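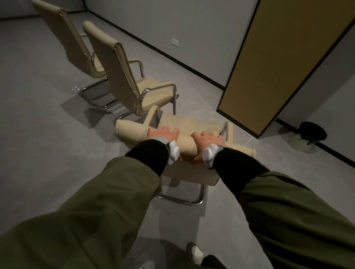
The Office of Motion Review at Zetuvon occupied the north side of the third floor, and it was understood by all departments that nothing which moved under its own direction left the building without the signature of that office. The signature was given on a gray form. The reviewer who held the pen in December had held it for nine years and had withheld it, in that time, more often than her superiors thought convenient.

The matter placed before her on Monday was a small one. The planner known as Cirillo, which was to arrange furniture in the public rooms of the Zulden concert hall, had been found to pause. It approached a chair correctly. It took hold of the top roll, tipped the chair, brought it across the floor, and set it down in its place in the row. Then, before opening its hands, it waited for 2 seconds. It did this with every chair. The client had observed that a hall full of chairs was a great many pauses, and had asked in writing that they be removed.

The Controls Department had prepared a patch. It was a single value in a settings file, and the request for approval ran to one page. Under "Reason for Change" the department had written: Unneeded delay, origin unknown.

The reviewer read the page twice and returned to the second half of that line. It was not the custom of the office to remove a thing whose origin was unknown. She wrote to Controls and asked where the pause was set. The reply came before lunch. The pause was not set anywhere. No timer had been written, no check was running, and the logs for those seconds showed the grip held steady and the arms at rest. The planner had taken the habit from the recordings.

There were 725 recordings. They had been made in the Brumlow annex, where a furnished room was kept for the purpose, by a demonstrator on the evening shift. The contract had ended in the spring. The file held a staff number, a note on sleeve length, and a signed consent. It did not hold any remarks. The form had a box for remarks, and the box was blank.

The reviewer requested a viewing station and began with the first session.

She had seen a good deal of such footage and did not expect to find it interesting. The demonstrator's view was of hands and floor, and of chairs, and of chairs again. A chair was leaned back, drawn along, turned, and let down onto its base. In the earliest recordings there was no pause at all. The hands opened as soon as the base met the floor, and they were already reaching for the next chair. She made a note of this. She moved ahead to the second week, and there too the work was quick.

It was in the third week that a chair went wrong. It had been set down at the end of a row, no differently from the others, and the hands had left it. The base was of the springy kind, a bent tube with no back legs, and the chair rocked forward once and crept a little out of line. The demonstrator had by then turned away. The view swung back some moments later, stayed on the chair, and then came close. The hands took the roll and put the chair right. They did not open. The reviewer watched the counter at the corner of her display. When the hands finally came away, they came away slowly, and the chair stood where it had been left.

After that session the pause was in every recording.

She went down to the test floor in the afternoon. The engineers there were courteous and somewhat pressed for time, and they had the comparison ready. Cirillo had been run with the pause and without it, 50 chairs in each condition, and the finished rows had been measured by the overhead system. The difference was within the allowed limit. The senior engineer pointed out that the limit had been set by the client. If the client did not mind a chair standing slightly off, it was hard to see on what ground the Office of Motion Review should mind it.

The reviewer asked what chairs had been used.

They had used the test floor's own chairs, which were stacking chairs with four legs. The engineer said so without embarrassment. The chairs for Zulden had not been delivered, and the grip model had been adjusted to suit.

She asked whether the annex still had its furniture.

There was some discussion of this. The Brumlow annex was scheduled to be given up at the end of the year, and Facilities believed that the room had been cleared. Facilities then telephoned back to say that it had not been cleared, as the form for clearing it had not been signed. The reviewer recognized the form when it was described to her. It was lying in her own tray.

The trial at the annex was held the following evening with the reviewer present. The machine was brought over in the freight elevator and given the patched settings. It was asked to make a row.

It worked very well. Persons who have spent their careers reading about motion are sometimes unprepared for the sight of it, and the reviewer, who would not have said so on a form, found that she had stepped nearer. The arms went out together. The chair came back on its curve and traveled lightly over the floor. The hands set it down and opened at once, with a gap of 200 milliseconds between contact and release. The chair nodded forward, as if it had been spoken to, and slid the width of a finger. Cirillo had already gone for the next one.

The second chair did the same. By the end of the row, the small errors had been added one upon another, for the planner placed each chair by its neighbor, and the line bent visibly toward the wall. The engineer looked at it for some time and then entered a few words on his tablet.

The original settings were restored. Cirillo took the row apart and made it again. At each chair it waited, holding the roll, and under its hands the bent tube used up its spring and was still. The row was straight. It had taken longer.

A discussion was then held in the corridor. The engineer proposed that the pause be replaced with a proper check. The wrist sensors could feel the rocking directly. The release could be tied to the moment at which the rocking fell below a threshold, and on a chair with four legs there would then be no wait at all. It would be shorter on average, it would be written down, and it would have a name in the settings file. The reviewer agreed that this was the better design. She asked how long it would take, and was told nine working days, and she granted twelve.

The engineer asked whether she wished to record how the fault had been found. The usual wording was "identified during review."

She considered the usual wording on the way back to the main building. It was accurate. It was also the wording under which every finding of the office for nine years had been filed, and it had never before struck her as leaving anything out.

The revised request reached her desk in due course. The patch was withdrawn. The check had been written and tested on both kinds of chair, and the client had been informed in a letter of two paragraphs that the chairs would be set down as soon as they were ready to be. Under "Name of Parameter" the department had entered SETTLE_HOLD. Under "Origin" there was an empty line, which the department had left for the office to complete.

The reviewer opened the demonstrator's file again and copied out the staff number. She entered it on the line, checked it against the file digit by digit, and added the words: third week, evening shift, end of row. The form was not designed for so much text, and she was obliged to continue it up the margin.

She signed. The form for the annex was still in the tray beneath it. She read it through and found that it asked, among other things, whether any equipment or furniture in the room remained in use. She marked the box for yes, and under "Items" she wrote "chairs, all," and sent both forms down with the four o'clock mail.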